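3. Como medimos a sombra (e o que ela nos ensinou sobre Rokance) 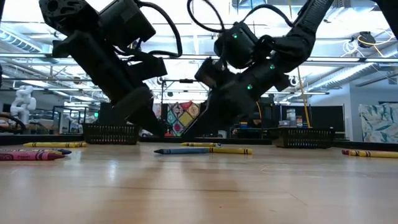

Figura 3. Dois braços robóticos pretos sobre um tampo de madeira clara.

Quando comecei a olhar para o loteamento Rokance, confesso que a minha cabeça estava toda na água da chuva. Era o assunto da moda no grupo, e o plano diretor do bairro dedica um capítulo inteiro às valas de infiltração. Só que, já na primeira visita, em outubro, caminhei da parada de ônibus até a praça central no começo da tarde e cheguei lá pensando em outra coisa: onde é que as pessoas daqui andam quando faz calor? Daí nasceu esta seção, que no projeto original nem existia.

Resolvi tratar a sombra como infraestrutura, do mesmo jeito que a gente trata calçada ou iluminação. Dividi o percurso pedonal em 125 trechos, de esquina a esquina, e em cada um anotei quanto do passeio ficava coberto por copa ou por edificação às 14h. Foi um trabalho de prancheta mesmo (e de boné, e de muito protetor solar!). Para as copas usei a classificação de Karamanlidis, que separa as árvores de rua pelo porte e pela densidade da folhagem. Ela me parece um pouco rígida para espécies jovens, mas facilita a comparação com a quadra vizinha, Fandus, levantada pela mesma equipe.

O resultado me surpreendeu. Dos 125 trechos, 44 tinham sombra em mais da metade do passeio, e quase todos eles ficam na parte antiga, encostada no córrego, onde o plano manteve as árvores que já estavam lá. Na parte nova o plantio foi generoso no papel: 200 mudas, uma lista de espécies bonita, espaçamento regular. Acontece que muita muda foi para o canteiro do meio da avenida, e a copa, quando crescer, vai sombrear carro. Quem vai a pé pela calçada oeste continua no sol a tarde toda.

Fui conversar com moradores, sem questionário, puxando assunto na porta do mercado. Ouvi várias vezes que "o caminho bom" é o de trás, pela rua sem saída que dá no córrego, mais comprido e com o piso pior. Achei isso precioso! O mapa oficial de rotas a pé nem mostra essa ligação, e ela concentra nove dos trechos mais sombreados de todo o levantamento.

Uma ressalva, antes que alguém me cobre. Levantei um horário só, e a sombra das edificações muda bastante entre a manhã e o fim do dia. A ferramenta Erow, que a prefeitura usa para simular insolação, resolveria parte disso, mas o modelo que recebemos trazia os prédios sem as marquises, e as marquises fazem muita diferença na rua do comércio. Preferi ficar com o que anotei em campo e deixar a simulação para uma segunda rodada, com o modelo corrigido.

Em Fandus a história é outra. As ruas são mais estreitas, os lotes têm muro baixo, e as árvores dos quintais avançam sobre a calçada sem pedir licença a plano nenhum. Boa parte da sombra pública ali vem de terreno privado, e isso me deixa dividida: é ótimo para quem passa, mas basta uma reforma ou uma troca de dono para ela sumir. Não encontrei no regulamento do bairro nenhuma regra de poda ou de reposição para esses casos. Volto a esse ponto na seção 4, ao discutir as faixas de plantio junto ao alinhamento dos lotes.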